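# Warkness 4 Moves Alert Rules Into Plain Text Files
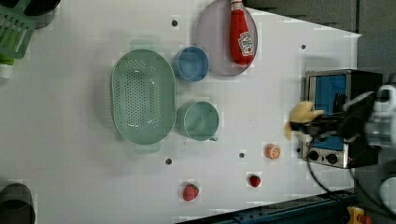
Branport has released version 4 of Warkness, its network and server monitoring package, and the main change is in how alerts are written and stored. Rules that used to live in the product's internal database are now kept as plain text files, which administrators can edit by hand, copy between servers, or keep in a version control system.

The release is available for Linux and Windows Server. Existing customers with a current support contract can download it from their account page. Sites still running version 2 will need to upgrade to version 3 first.

Warkness collects readings from switches, routers, servers, and a short list of databases. It draws them on a set of dashboards and sends a message when a value crosses a limit. In earlier versions, every limit had to be set through a web form, one device or group at a time. Customers with large networks have complained about this for years on the company's support forum.

"If you wanted to change the disk warning on every file server, you clicked through every file server," said Davina Morrison, product manager for Warkness. "People wrote scripts to get around it, and then the scripts broke when we changed the form."

A rule file in the new version has a name, a list of devices or tags it applies to, the reading to watch, the limit, and the contact to notify. The server checks the folder every 50 seconds and loads anything that has changed. A file with a mistake in it is skipped, the last good copy stays in use, and an error is shown on the status page with the line number.

The web form is still there, and it writes to the same files. A file edited by hand will lose its comments if someone later saves it through the form. Branport says it plans to fix that but has not given a date.

## Agents and protocols

The agent for Linux has been rewritten and now runs as an ordinary user by default. A few readings, including the per-process network figures, still need root. The Windows agent is unchanged apart from bug fixes.

SNMP version 3 is now the default when a new device is added. Version 2c can still be chosen from the menu. Devices already in the database keep whatever setting they had before the upgrade, so a site that wants to move to version 3 across the board will have to do so itself. The discovery tool can produce a list of devices still using 2c.

Support for 11 more switch models has been added, along with temperature and fan readings for several older ones. The full list is in the release notes.

## Isier connection

Version 4 also includes a two-way link to Isier, the help desk system. An alert can open a ticket, and closing the ticket clears the alert. Earlier versions could open tickets by email only, and staff had to clear the alert separately.

The link is turned off after installation. It needs an Isier account with permission to create and close tickets, and a tag that tells Warkness which queue to use. Alerts that repeat while a ticket is open are added to it as notes and do not create a second one.

Malsha Majumder, who runs network operations for a group of medical offices, tested the link during the beta program. She said it cut down on duplicate tickets but took some work to set up.

"The queue tags are case sensitive, and the setup page doesn't say so," she said. "We lost most of an afternoon to a capital letter."

She said her team had not yet moved all of its rules over to text files and was keeping the older ones in the form for now.

## Pricing

Branport has kept the free edition, which covers up to 19 devices and includes the new rule files. It does not include the Isier link or scheduled reports. The paid edition starts at $1,250 a year and is licensed by device. A switch counts as one device no matter how many ports are in use. Virtual machines count separately from their host, as before.

The main rival at that price is Rind, which also has a free edition. Rind has stored its alert rules as text from the start, and some Warkness users had asked for the same approach. Rind has no Windows server package, so shops that run only Windows have to host it on a Linux virtual machine.

Győző Somogyi, a consultant who installs both products, said the gap between them has narrowed. He still prefers the Rind query language for long-term graphs and the Warkness discovery tool for networks with poor records.

"For a small office I'd look at the free editions of both and see which one finds your printers," he said.

## Upgrading

The installer converts existing rules to files during the upgrade and keeps a copy of the old database. Branport recommends checking any rule that uses a custom time window. Windows that cross midnight were split into two rules in some of the beta builds, and Morrison said the final release handles them as one. Sites that ran a beta should look for leftover pairs and delete the second half.

History data is not converted and can be read by the new version as it is. Going back to version 3 means restoring the saved database, and any rule changes made since the upgrade will be lost.

A maintenance release is planned for July. According to the release notes, it will add rule file support for the reporting module and correct a display problem with stacked graphs on narrow screens.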